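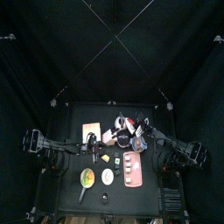

What does it mean to show a robot a task?
It means that a person moves the robot through the job, by hand or from a set of controls, while a computer records the motion, and the recording is later used to make the robot do the job without the person.

Teaching by demonstration

Teaching by demonstration (also programming by demonstration, learning from demonstration, or, in workshops where time is short, "showing it") is a family of methods for getting a robot to carry out a task without writing out each movement in code. The older branch of the field plays a recording back exactly. The newer branch treats many recordings as training material for a learned controller, which is expected to cope when the kettle is no longer where it was last time. The expectation is met to varying degrees.

Leading by hand

In hand guiding, also called kinesthetic teaching, the demonstrator takes hold of the arm and moves it. The motors are set to cancel the arm's own weight and otherwise stay out of the way. The person feels directly when the gripper meets a plate or a pot lid, and every recorded position is by definition one the arm can reach.

The drawbacks are physical. A large arm is tiring to push, and a two-armed task asks the demonstrator to steer both sides at once, usually while wishing for a third hand to work the gripper. The demonstrator's body also tends to end up in the camera's view. A controller trained on such recordings may learn to look for a human elbow that will not be there later.

Remote control

Teleoperation moves the person away from the arm. Common controls include:

Leader arms, which are copies or scale models of the working arms. The demonstrator moves the leader and the follower copies its joints.
Handheld controllers, whose position in space sets the position of the gripper.
Joysticks and multi-axis knobs, which are cheap, precise and disliked.
Gloves and body tracking, which have to translate a hand with five fingers into a gripper that often has two.

Most of these give little or no sense of touch. New operators squeeze too hard, then overcorrect and drop things. Vimala Sastry, who trained operators at the Kavmont workshop, advised beginners to spend their first session moving a sponge and nothing else. Her handout on the subject is one page long, and half of it concerns chair height.

Kitchen tasks

Cooking and tidying are favorite subjects for tabletop work with two arms. Pans, bowls, cartons and trays differ in shape and weight, and moving something small from a cutting board to a pan draws on most of what a gripper can do. Toy food is often used, as it keeps well and can be dropped repeatedly without loss of flavor.

A dark surface and plain surrounding walls help separate the objects from the background. They also make a controller look more capable than it is. Moved to a patterned tablecloth, it may lose interest in the task altogether.

Collecting demonstrations

A single recording is called an episode or a demonstration. It normally holds camera images, joint positions and gripper commands on a shared clock. Between episodes the objects are put back, either in marked places or in deliberately varied ones. Resetting the table can take longer than the task, a fact seldom reflected in project schedules.

In the Grostdale exercise, Manikandan Iyer and Usha Bangera recorded 273 demonstrations of putting a lid on a pot and kept all but 62. The rejected ones included failed grasps, but also a large group in which the operator had stopped to think. A learned controller copies hesitation as faithfully as anything else, and an early Grostdale version paused over the pot with every appearance of doubt.

Bangera later argued for keeping the clumsy episodes in which the operator missed and then recovered, on the grounds that the robot would certainly miss and would need to have seen what comes next. Iyer disagreed in a footnote. Both practices remain in use.

Differences between operators

Two people given the same instructions will reach for the same bowl from different sides. Averaging the two paths may send the gripper through the bowl. Some groups therefore write a style sheet for each task, while others use methods able to represent several valid ways of moving. Chi-keung Ko's notes for the Valtudgate course recommend the first to anyone with a deadline.

See also

Hand guiding
Imitation learning
Teach pendant
Teleoperation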